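Workshop notebook, small ovens
September, after lunch

Rack cleaning, second go! The soak from this morning did far better than I hoped. One part washing soda to a lot of hot water, long tray, lid on, and I left it alone for 3 hours. The baked-on brown along the rods came away with a nylon brush and hardly any elbow grease. Last time I used the paste from Funduditz and scrubbed until my wrist hurt, and the corners still looked like toast.

Notes for whoever does the next one:
- Don't mix the soda in the tray. It clumps. Stir it in the jug first.
- Turn the rack over halfway. The side facing up stays dull otherwise.
- Old toothbrush for the places where the rods meet the outer wire. The big brush skips right over them.
- Rinse twice. The first rinse leaves a chalky film that you only see under the lamps.

Weighed the rack before and after on the kitchen scale and lost 42 grams of crud, which made me laugh out loud. I would have guessed ten at most.

Next question is whether the rack sits level again. It had a slight rock to it in spring and I blamed the oven rails, but I now think it was the grease in the corners. Plan is to lay it on the table, press each corner in turn, then slide it in and try it with a tray of water and look at the water line. Boiko's old trick, and such a good one.

Also on the list: toast map. One layer of plain white bread, edge to edge, medium heat, same loaf as in the spring test so the two maps can go side by side. I really want to see if the back left is still the hot spot! If it is, we should turn the tray halfway through on every cookie batch and put that on the recipe card.

Crumb tray still to do. Door glass too, with just a damp cloth and a bit of vinegar, no soda near it.

Need from Skiltlow: more nylon brushes (the stiff ones), one more lidded tray, bread. We have soda for months, the bag is 2,000 grams and I've barely made a dent. 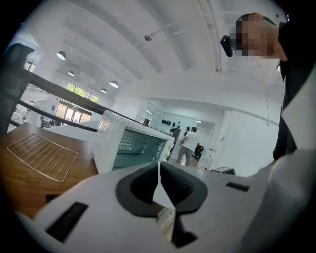

Corner test first, then the water tray, and the bread can wait until the others are back so we can eat the results. Butter is in the small fridge.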